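Search posts, people, tags

We use cookies to remember your settings. Accept all | Manage

Lowri Jarman
Sep 2, 2024

Right, a few of you asked how the no-car holiday went so I'm doing a thread. We got to Grilldale by two trains and a bus and I'd do it again tomorrow!

First thing: book the bus. I didn't, in July, when we tried this the first time, and we stood at the stop with all our bags watching a full one go past. Torben still brings it up.

Pack less than you think. I took one rucksack and still carried home a jumper I never wore (and three books, which is just me being hopeful).

The walk up to the old chapel is lovely, steep at the start and then it's just sheep and bracken the whole way. There's 1619 carved over the door. Bring a coat even if it's sunny at the bottom.

Phone signal is rubbish past the second gate. I'd saved the map beforehand and felt very smug, then my battery went. Paper map next time.

Torben wanted to do the long loop, 600 metres of climb. I lasted until the stile and then sat on a wall with a flapjack. No regrets. 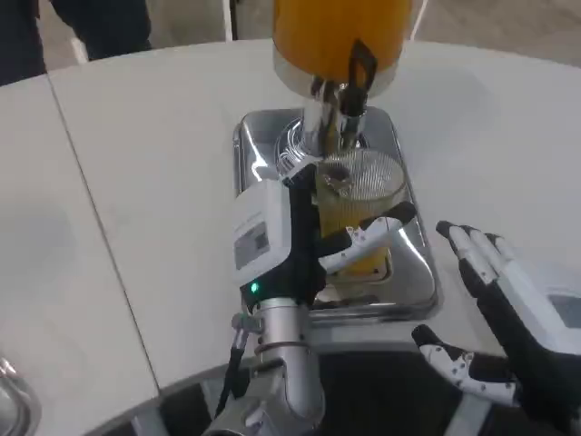
Breakfast is worth getting up for, by the way. The early bus back down goes before most people are awake, so eat first and take a roll with you for the train. The station café doesn't open till later and the machine on the platform ate my pound.

Cost for the pair of us, trains and bus, came to £100 return. I've paid more than that in petrol and parking and been in a worse mood at the end of it.

Things I'd change: stay one more night, wear the old boots and not the new ones, let Torben carry the flask.

Amnuay, if you're reading, the bus does take dogs! On a lead, downstairs only. Bring her.

Print this thread | E-mail to a friend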